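4.3 Comparing hands on the peg board

This section covers the side-by-side trial of two Zultora hands on the Dillmont two-arm base. Complete the homing routine in 4.2 before starting. The procedure takes the same form for any pair of hands, provided both use the same wrist adaptor.

Note: Force readings from hands with different firmware must not be compared. Check the version on the Tools page and update the older hand first.

1. Switch the controller to Teach. Speed is limited to 41 mm/s in this mode.

2. Place the board flat on the table within reach of both arms. It need not be square to the base - the head camera corrects for a small angle.

3. Open Trials > New and load the Sandville layout. Enter 500 as the grip limit for each hand. The unit is grams-force.

CAUTION: Do not set a grip limit above 1,000 for the small pegs. The fingertip pads may be damaged and this is not covered by the warranty.

4. Run Free Move on each arm in turn. Watch the cables under the forearm through the full wrist rotation. If a cable pulls tight, stop and re-route it as described in 3.6.

5. Bring both hands in over the board. Set the left hand to Open, palm down, and the right hand to Point, with the index finger extended and the others curled. Hold both poses for 600 ms, then press Store.

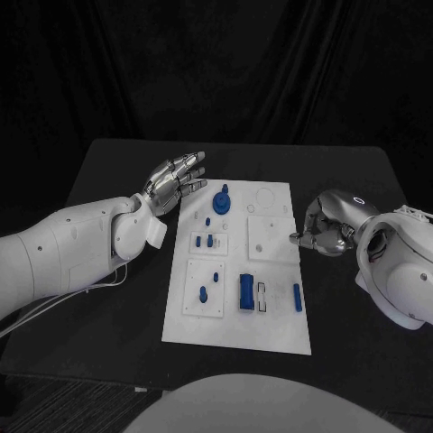

6. Select Start. The left arm runs the full set of pegs first, followed by the right. Keep clear of the table until the status line reads Idle.

7. Export the log. Insertion time, peak force and dropped parts are listed separately for each hand.

Note: The Bajpai controller writes its log in a different column order. Use the import filter in 7.1 before merging files.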